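September 2019

Up before six and at the station by half past, as Natanael had asked me to cover the early bulletin. He has gone to Ponmont for two days to see the people who lend us the transmitter site. The script was on the desk and it was short. Roadworks on the Cakmont road, the school bus timetable, the result of the swimming. I read it through twice aloud in the corridor and found one sentence that could not be said in a single breath, so I cut it in two.

The bulletin went out at seven. I was four seconds over. Alcides Assunção was on the desk and held up his hand when I should have stopped, and I saw it and carried on to the end of the line anyway. He said it did not matter much at that hour but would matter at noon. He has been running that desk long enough that I take his word for it.

After that I had tea and went through the post and the emails. Three listeners had written about the film slot. Two of them like it. The third thinks that it gives away endings, and he is right about one of them. I wrote back to all three before nine, which is better than I usually manage.

The training day for the young reporters is now fixed for November. We have places for 30 and I had 41 names on the list by this morning. Érica Frota wants to run it twice and I think she is right, but it would mean paying for the hall twice, and there is 100 left in that budget line until the new year. I said I would ask whether the school would let us have its library for the second group. The librarian was at lunch when I rang and I left a message.

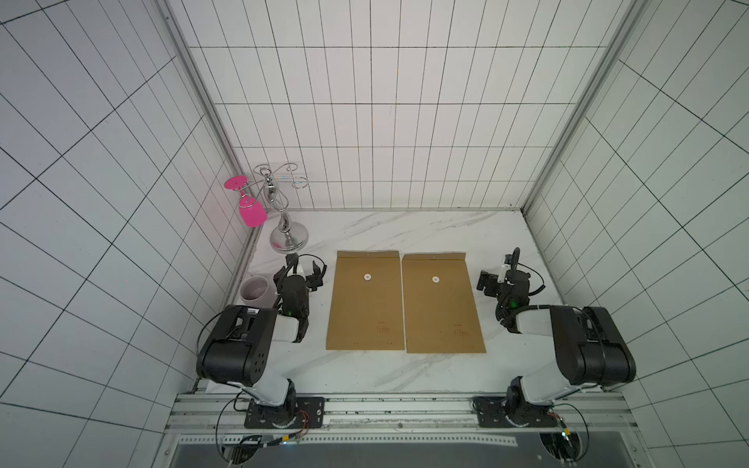
The afternoon meeting

We met at two in the back office to go through the plan for the new weekly programme. Present were Mirela Pacheco, Marcelino Pacheco, Érica, Alcides and me. Natanael joined by phone for the first part and then lost the line.

The working title is Cele. Mirela chose it and I have stopped arguing about it. I would have liked a title that tells people what they are going to hear, but she says the listeners will learn it in a month, and she was right about the last one.

The format is half an hour, made by reporters under eighteen, with an adult producer in the room who does not speak on air. There will be one long interview, one review (film, book or record) and a local item recorded outside the building. Marcelino wanted a competition as well. Érica said competitions bring in calls from people who want the prize and have not heard the programme, and that she would be the one answering them. It was left out for now.

We spent a long time on interviews. Mirela's view is that the young reporters should write their own questions and that we should change nothing except where there is a legal worry. Alcides would like to see the questions a day ahead. I am nearer to Alcides. Last spring one of ours asked a councillor eleven questions and got eleven one-word answers, and she came out of the studio very upset. Somebody could have told her beforehand that most of them could be answered with yes. In the end we agreed that the producer reads the questions and may make suggestions, and the reporter decides.

Then there was the matter of permission forms. We have 17 back. The rest have to be in before anyone goes near a microphone, and I am the one who has to chase them. I made a list on the back of the agenda and will start ringing parents tomorrow after work hours. Two of the families have moved since the spring and I only have the old numbers.

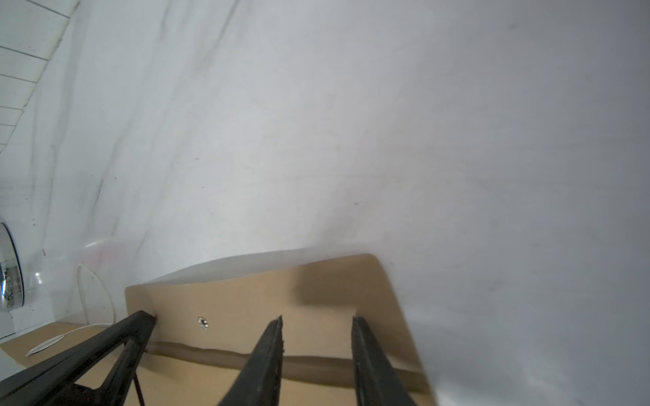

Marble pattern and white tiles.

Marcelino had brought one of the small recorders from Imuler to try. It is a bit lighter than ours and the buttons are larger. We passed it round the table and each said a few words and then played them back. Everyone sounded all right except me, and I think I was holding it too close. The level display is hard to read without my glasses. He would like to buy four of them. I asked what would become of the old ones and he said he would keep them for spares, so the cupboard will be fuller than it is already.

The meeting ended at twenty to four. Mirela is writing it up. I have asked her to put in the bit about the questions in full, as I do not want us to go over it again next time.

Later on

Did an hour with Érica on the noon bulletins for next week, and then listened to the first trial piece for Cele. It is a review of a film about a lighthouse, recorded by a girl of twelve. She speaks too fast at the start and settles down after a minute. She says exactly what she did not like, which was the music, and she gives the place in the film where it bothered her. I have worked with grown reviewers who could not do that. I wrote her a page of notes and then crossed out half of it, as a whole page would have looked like a telling-off. What I kept was: slow down for the first two lines, say the title again at the end, and leave out the word "basically", which she uses nine times.
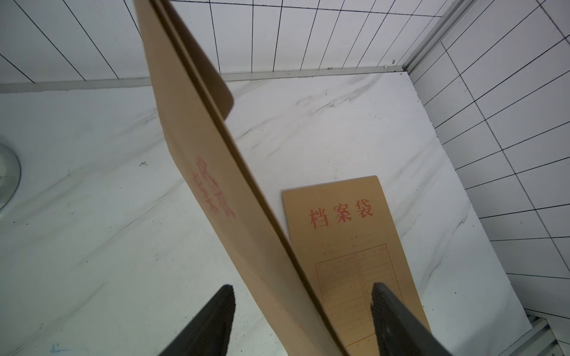

Brown envelope with faded red print.

Natanael rang back at six from a café in Ponmont. The site is ours for another year on the same terms. They want the fence painted and somebody to cut the grass twice. He sounded tired and pleased. He asked how the bulletin had gone and I told him about the four seconds, and he said Alcides had already sent him a message about it.

The librarian has not rung back. I will try her again in the morning, before ten, when she is more likely to be at her desk. If the school says no I shall ask at the chapel hall, though the echo in there is bad and we could not record anything worth keeping.

Walked home by the river as the rain had stopped. Soup and the end of the bread. I listened to the nine o'clock bulletin in the kitchen - Alcides reading, and to the second - and then switched off and looked over tomorrow's script. The Cakmont roadworks are in it again. There is a place name in the third item that I do not know how to say, and I have written it on my hand so that I remember to ask Marcelino, whose mother came from out that way.

Set the alarm for half past five.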